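Moving in February, apparently

December 11, 2024

Quick one as the kettle's on and I've got a phone call to make before they shut at five.

So we've got a date. The flat in Wongate is ours from February, keys on the 13th if the solicitor ever opens her post. I've been in this place 11 years. I have never once seen the back of the airing cupboard.

Spent the whole of last night making lists. Then lists of the lists. Then gave up and had toast.

Where I'm up to

Removal firms. Rang three. Watholm were nice on the phone but wanted £200 more than the others and couldn't do a morning. Villanueva can do a morning, want a deposit, and the man was eating a sandwich the entire time. Third one never rang back. Going with the sandwich. He did ask sensible questions about the stairs, and the stairs here are awful, two turns and a low bit where everyone bangs their head.

Boxes. Got 6 from the chemist, all tiny. Good for books I suppose. Need big ones for bedding and coats but everyone says don't pay for them, ask at the supermarket, and the supermarket says come back before eight in the morning. Not happening.

Linen and towels. Sorting these first, it's the easy bit and I wanted to feel I'd done something. Anything with a hole goes to the animal shelter, anything I actualy like stays. Small stuff goes in baskets so I can find it the first night, becuase last time I dried myself on a T-shirt for a week.

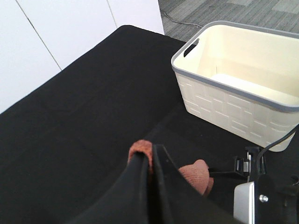
The kitchen, oh dear

Not started. Opened one cupboard, shut it again. There's a fondue set in there. There are jars of things with no labels. Two graters, both blunt. I did eat the tinned peaches so that's one tin I don't have to carry.

Plan is to cook from the freezer until we go. Tonight is peas and something brown.

Things I keep forgetting

Redirect the post. Tell the dentist. Read the meter on the day and write it down somewhere that isn't my hand. Cancel the Mitum box, the veg one, or change the address at least, they need a fortnight's notice and I always miss it. Measure the new bedroom door!! The wardrobe came into this flat in bits and I've lost the little key thing that undoes it.

Also curtains. The new windows are wider than ours and I refuse to think about it till after Christmas.

Right, kettle's gone cold. If anyone local has big boxes going spare, leave a comment, I can collect most evenings.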